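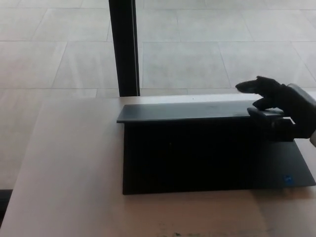
首页 本地 生活 科技 社区 订阅

分类:生活 / 二手与维修

合盖、掀开、再合盖:一场关于笔记本转轴的社区活动

周二晚上七点,Vestgate共享工作间的长桌边坐满了人,每人面前一台笔记本电脑。活动的名字叫“合盖之夜”,内容与名字完全相符:来的人把电脑盖子掀开,合上,听一听声音,然后讨论要不要修。

发起人Sekar Kusuma在隔壁街开维修铺,铺名Jugah。他说,去年送到铺子里的机器一共317台,其中不少毛病出在屏幕和机身相连的那两根轴上。“大家宁可相信是系统中毒。”他说,“一台电脑开盖时咔的一声,主人告诉我,他已经重装了两次系统。”

按照他的说法,多数人开盖的手法就不对。常见的是一只手捏住右上角,往上一拽,像揭一块粘得不太牢的膏药。轴有两根,力气只给了一边,另一边只好跟着拧。正确的做法平淡得让人失望:手指放在前沿正中,慢慢往上抬。太紧的机器,用另一只手按住底座。

到场的Endang Ginting带来一台用了多年的黑色笔记本,盖子抬到一指高就停住,再往上需要下一点决心。她平时的解决办法是不合盖,机器就那样半开着过夜,键盘上积的东西足够养一盆绿萝。Kusuma拿过去听了听,给出诊断:轴上的润滑脂干了,外加螺丝松了两颗。她问还能用多久,他说这取决于她还打算不打算关它。

修理过程并不好看。拆底盖,找轴座,拧紧螺丝,点一点润滑脂,再把底盖扣回去。全程最热闹的一段,是有一颗螺丝滚到了地砖上,几个人蹲下去找了一会儿,最后发现它粘在Dimas Chin的袖口上。Chin是来旁听的,他的电脑没有问题,他只是想确认一下没有问题。确认完以后,他看上去略有些失落。

关于贴纸,现场也有一番争论。许多笔记本掌托上有出厂时贴的小标,有人一到手就撕,有人用到机器报废也不碰。Akua Bonsu属于后者。她的理由是撕了会留胶,留了胶会粘灰,粘了灰还得擦,不如当初就让它待着。反对的一方认为,花了钱的人没有义务替厂家展示芯片。双方都没有说服对方,也都没有撕。Kusuma对此不表态,只提醒一句:贴纸翘了角要么按平,要么揭掉,别让它卷着,合盖时可能硌到屏幕。

价格方面,Jugah给出的单边转轴更换工费是700元,零件另算。这个数字报出来以后,桌边安静了一阵,随后大家开盖的动作都明显温柔了许多。自己带工具来调松紧不收钱,不过Kusuma要求先看过他演示一遍。上一次有人没看演示就动手,多拧出来一颗螺丝,至今装在铺子的一个小瓶子里,等人认领。

也有人质疑活动的必要。住在楼上的Murdo Jardine路过进来喝水,站着听完了整段润滑脂讲解。他说自己那台十三年没出过毛病,有人问他怎么保养,他说不怎么打开。Kusuma承认,从转轴的角度看,这个办法无可挑剔。

主办方另外整理了几条建议,贴在门口:不要拎着屏幕走路;不要把笔、耳机和半块饼干夹在盖子里;听见异响先停手,不要多试几次看它还响不响。最后一条后面有人用铅笔添了一个问号,字迹未能辨认归属。

下一场“合盖之夜”定在五月,仍在Vestgate,仍在周二晚上,免费参加,请自带电脑和充电器。主办方说,届时会增加一个关于充电口松动的环节,欢迎那些习惯用书本顶住插头的住户前来,书也请一并带上。

标签:笔记本电脑 维修 转轴 Vestgate 社区活动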